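On the Keeping of Dried and Artificial Flowers

July 21, 2009

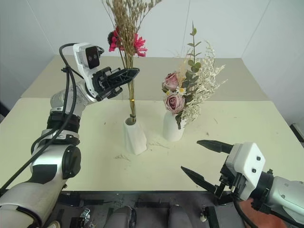

Readers who followed the earlier entries on the front room at Plelcombe will recall that the question of flowers was left open. Fresh flowers were bought regularly for the first two years of my tenancy and were, with few exceptions, past their best within the week. I have now settled on dried and artificial stems for the whole of the ground floor, and I set out below the arrangements at which I have arrived, together with certain matters of upkeep on which correspondents have asked for guidance.

The present scheme consists of two white vases placed near one another on a pale table in the corner. The taller is faceted, with a slight twist to its surface, and holds a bunch of golden-brown grasses with feathery heads. The shorter is smooth and rounded and holds the mixed bouquet: two dusty-pink roses, a small daisy, eucalyptus and a spray of tiny cream flowers. Both vessels were obtained at the Okader sale. I had intended to purchase a single vase and to divide the stems between seasons, but the grasses require height and the roses are lost in anything tall.

I should record that the colour of the walls was decided before the flowers were considered. Plain white was chosen for reasons of economy, the previous tenant having left three part-used tins of it in the cupboard under the stairs. A white vase against a white wall was regarded by several visitors as an error. I do not share that view. The grasses show to advantage against a plain ground, and the outline of the faceted vase is still perfectly clear in the late afternoon.

The taller arrangement was the subject of some disagreement. My original proposal was for grasses alone. Mrs Lăcrămioara Sandu, whose judgement in such matters I respect, was of the opinion that grasses alone look like something left behind after harvest, and she supplied the two flowers which now stand among them, one a bright magenta-pink and the other a dark red. The pink is considerably stronger than anything I would have selected. It has been retained. The dark red sits partly behind it and is best seen from the window side.

A thin gold band holds the stems together just above the mouth of the vase. Its position matters. If it is set too low, the bunch spreads and the heads fall outward; if too high, the whole takes on the appearance of a broom. I would advise anyone attempting a similar arrangement to fasten the band loosely, lower the bunch into the vase, and only then adjust the height. The stems should be held together in one grip, close above the opening, and moved as a single bundle. Stems pushed in one at a time will catch on one another and shed.

On the matter of shedding, the feathery heads will drop a certain amount of fluff in the first weeks regardless of how they are treated. Mr Farzad Parsa has recommended a light application of hairspray, carried out of doors. I tried this on a spare bunch in the yard and found it satisfactory, although the smell persisted for longer than he had led me to expect. The grasses should be shaken gently beforehand and left standing upright afterwards.

Dusting is carried out monthly. For the artificial flowers a soft dry paintbrush is sufficient. The dried sprays should not be touched with a brush at all, as the small heads break away; a hairdryer on its coolest setting, held at arm's length, is to be preferred. No water should be placed in either vase. I mention this only on account of an incident involving a well-meaning guest and a jug.

Direct sunlight should be avoided. A bunch of lavender which I kept on the landing sill last year lost its colour entirely, and the corner was selected partly with this in mind.

There remains the question of the hall, where a third vase has been proposed. The shelf is 13 inches deep, and I am doubtful that it will accept anything with a spreading head. I expect to examine the matter in August, when the painting of the hall is due to be completed. Suggestions as to suitable narrow vases would be received with interest, and may be left in the usual place beneath this entry.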